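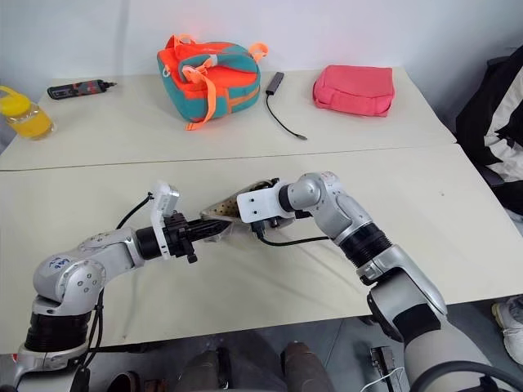 4.2 Bimanual handling with the Tikura kit

The second product we evaluated is the Tikura bimanual kit, sold by Floltska as a package of two arms, two parallel grippers, mounting hardware and a control license. We bought the kit at list price and had no contact with the vendor during the tests apart from two support tickets, both described in Section 4.4. All results in this section were obtained with control software dated 2021-03-22. A later release in September changed the default grip force and is not covered.

Setup took one person a working day and a half. Most of this went into calibrating the two bases against each other. The manual gives a procedure with a printed target, but the printed target supplied with our kit was a different size from the one the software expects, and the first calibration had to be thrown away. After we printed our own, the arms agreed with each other to within the tolerance given in the data sheet. Cable routing is left to the buyer. We tied the gripper cables loosely and left slack at the wrist, as a tight run stopped the last joint short of its full range.

Figure 3. Two-gripper hold on a small perforated piece. Each gripper has one side of the piece, and the material is stretched between them. Other items remain on the far table.

The task set was the one used for the Ofori kit in Section 4.1. An operator places a flat, flexible item on the near table. One arm picks it up, the second arm takes the free side, and the pair holds it stretched for inspection before laying it down again. We ran 246 trials in total, of which 200 used the default settings and the remainder used a reduced closing speed. A trial was counted as a success only if both grippers kept their hold for the full inspection period and the item was released flat.

With default settings the kit completed 71 percent of trials. The most common failure was at the handover. The second gripper closed slightly too early and pushed the near edge of the item out of the first gripper. This happened more often with thin perforated material, which folds at the row of holes closest to the fingers. The other frequent failure was overstretching. The controller has no direct measure of tension and relies on motor current, and the current reading lags when both arms move outward together. N. Ndlovu, who operated the kit for most of the trials, learned to spot this from the sound of the wrist joints and stopped several runs by hand. We counted those runs as failures.

Reducing the closing speed removed most of the handover errors but lengthened each cycle. The setting is hidden two menus deep and returns to its default after a restart – a point we raised in the first support ticket.

Compared with the Wullisura kit (Section 4.3), Tikura is easier to program and harder to tune. Its teaching mode is good. G. Kowalchuk, with no earlier experience of two-arm systems, recorded a usable handover in a single afternoon. The finger pads are less convincing. They grip well when new but pick up lint, and we had to wipe them between blocks of trials to keep the results consistent.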